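Household and Shop-Floor Automation — General Discussion
Thread: Are machines ready for routine shelf work?

Glenys_Edwards
Feb 23, 2024
Members are invited to give their views on whether shelf tidying can be handed to a machine. My own view is that it can, within limits. Close handling is the part I would examine first.
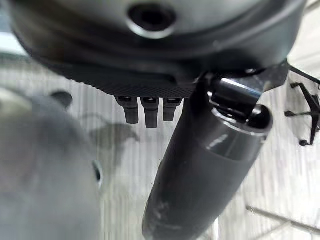

Close view, pale striped surface behind.

C.Bellis
I must disagree. A competent member of staff would straighten a row of crisp tubes in 2 minutes. At Cikdale we allowed a trial machine 60, and the work was still checked by hand.
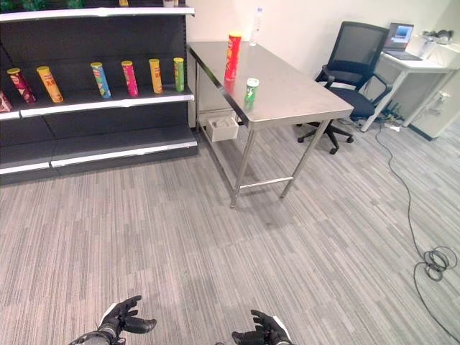 Reading time: 4 min

SerenLloyd
With respect to the previous post, speed is a poor test. The canisters stand unevenly along the shelf and one leans, which is how stock looks in any shop by midday. Two hands at the right height ought to manage that. Turning every label to the front is a harder matter — I would not sign it off yet.

M_Kneath
I support Seren on the shelf and Cadi on the cost. Our Plokel trial in May ran for 12 shifts. Carrying an item from a table to a shelf was acceptable; 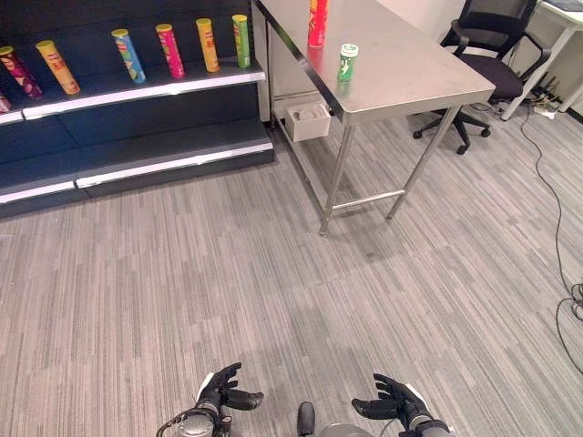
cables on the floor and chairs left in the way caused most of the stoppages. A home would present the same difficulty.

C.Bellis
Then the floor must be cleared by a person first, and my objection stands.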